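Demo collection update: sim side is finally moving

Quick one from the Allamdale bench, more in the next issue.

We're at 2000 simulated demos for the two-arm tabletop set as of 17 January 2025. Back in November we had 100, and half of those got tossed after the controller mapping changed. So, progress. Target for the first training run hasn't moved.

Four tasks in the set right now. Canister on the mat is the biggest, then the handover, then the two sorting ones. Sorting is still thin. If you have operator hours to spare, please put them there and not on canister, we have plenty of canister.

Reminders for anyone recording:

Start from the home pose. Every time.
Don't trim the slow bits, the policy needs them too.
Failed grasps go in the failed folder, not the bin. Proltwood reads both.
Vary your approach angle. We had 44 episodes in a row that were nearly identical and the model learned exactly that, one move.

Trulteck sent over new finger friction values last week, so episodes recorded before that are being replayed to see wich ones still hold up. Will post the list when its done. 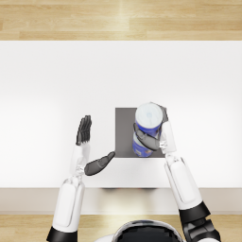
Canister task in sim, right hand on the grip, left hand open and free.

Next up: real-arm recordings for the same task, in the Yordanov lab. Booking sheet is open, slots are two hours. Bring your own headset if you have one, ours are going fast.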